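Last updated: January

Let people eat at their desks

The building my team works in, on Winum Street, has put up a notice asking us to keep food and drink off the desks. Water is allowed if it has a lid. Everything else is supposed to go to the kitchen on level 2, which seats 9 people and serves a floor of 90.

I think the rule is a mistake and should be dropped.

The case for it is cleanliness. Plodel, the company that manages the building, says crumbs bring ants, and spilled drinks get into the carpet. Both are true. I have worked in an office with ants and I wouldn't choose to do it again. But the old arrangement at Winum Street was that you wiped your own desk and took your rubbish to the kitchen bin, and in the two years I've been there I have seen one bad spill. It was coffee, and it came up with a wet cloth.

The new arrangement has costs that don't appear on the notice. People who start early used to have breakfast while they read their email. Now they queue for the microwave at half past ten with everyone else. Some skip it. A colleague with diabetes had to ask for permission to keep biscuits in her drawer, and she got it, but she shouldn't have had to explain herself to the front desk.

There is also the matter of what counts. Lidded water is fine. Is cold tea? Is a soft drink with a screw cap? I asked, and was told to use my judgement, which is what I was doing before the notice.

At my previous job, at Gerby, the desks were bare timber and snacks were left to us. A lot of what people had came from the Asian grocer on Cabrera Road. I still think of it as a normal way to work: a drink with a cap on it, something small in a wrapper for mid-afternoon, a paper cup, and the stationery wherever it ended up.

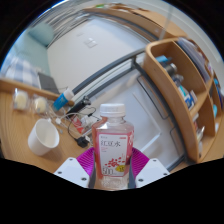
What I would do instead

Keep one rule about smell and one about mess. Hot meals go to the kitchen, so no fish curry beside the printer. Drinks need a lid or a cup you're prepared to mop up after. Anything wrapped is your own business.

Put a bin with a lid at each end of the floor and leave a cloth and spray next to it. Plodel quoted us $3,000 for an extra carpet clean. Bins and cloths would cost a good deal less, and I suspect we'd need the carpet clean less often.

If the ants turn up, I'll be wrong and I'll say so. Until then I'd like to finish my tea where I'm sitting.

Comments (3)

deskbound_in_brissie: Ours banned bananas. Just bananas.

T. from level 4: I clean up after an open-plan office and I don't mind crumbs. Cups left for a week with mould in them are the problem. Make a rule about that.

marg77: Disagree. The bloke next to me eats chips all day and I can hear every one.

Contact | Copyright, all rights reserved | Back to top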